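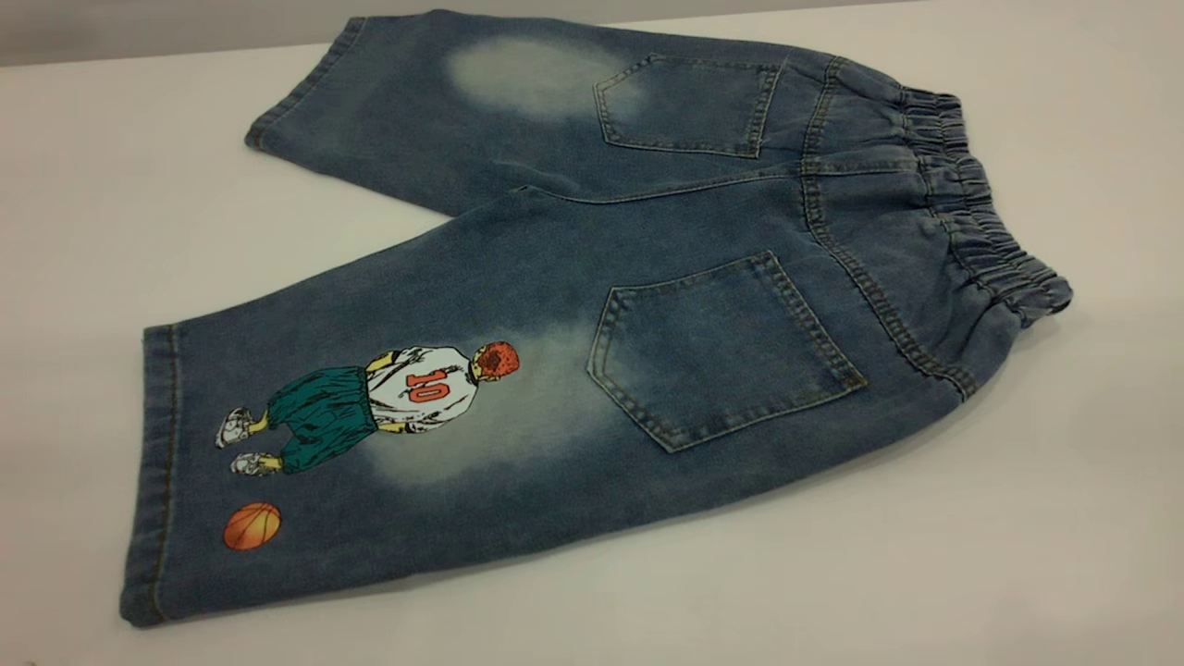
Kids' Clothes Swap — Cullwood Hall

Home | News | Dates | Contact

Swap is back in May. Doors at 10, bring clean stuff only pls, sizes baby to age twelve. Denim goes fastest — last year 492 items came in and the jeans rail was bare by lunch. Two bags per family max.

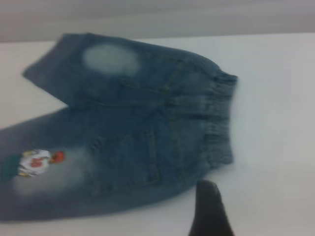

Coats and shoes on the stage this time, not the hallway. Tea from Pornthip Siriwan, cakes welcome. Anything left over goes to the Tevstead shop. Howard Naylor has the van but needs two people to help laod it — text him.

Recent items
Grelthorpe bus changes
Library hours
Lost cat, Kamolrat Lane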